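Can a Machine Put Away a Wire Hanger Yet?

August 2025
By Edvin Eklund

Folding shirts gets most of the attention. Hangers get very little, and anyone who has worked a laundry counter knows they take up a good part of the day. Nondau wants a machine that can clear a table of hangers by itself. For now the work is done by people, using hand-held grippers with the same kind of blunt fingers a robot would have. 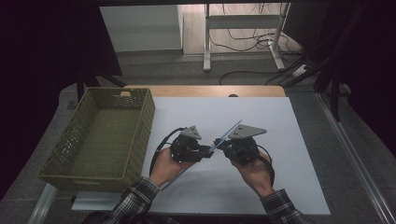 Two grippers, one in each hand, over the board. The green basket is empty.

Thin things are hard. A hanger flat on a table gives a square finger very little to get under, and the hook points wherever it likes. Jonatan Sundqvist, who runs the sessions, set a target of 17 seconds per hanger. A person with bare hands does not need 7.
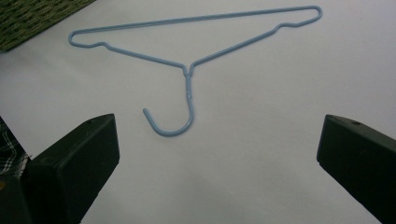
Blue coated wire hanger, flat on the table, with both fingers open.

Wire also bends. A plastic hanger keeps its shape if the grip is wrong, but a wire one may not, and then the next move has to be worked out from a new shape. Software that has learned one outline does poorly with a second.

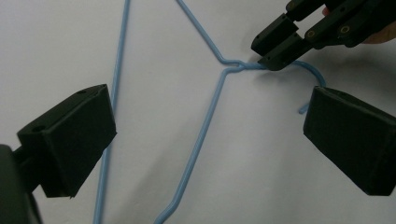 Sundqvist expects a trial in a real laundry in December, with one machine and one kind of hanger. He would not give a date for homes. My own view is that shops will have it long before anyone's closet does.

Recent galleries
Mindum: Stacking Trays on the Night Shift
Tejada Tries a Dishwasher
Nevus and the Sock Drawer

Contact | Copyright Edvin Eklund | Back to top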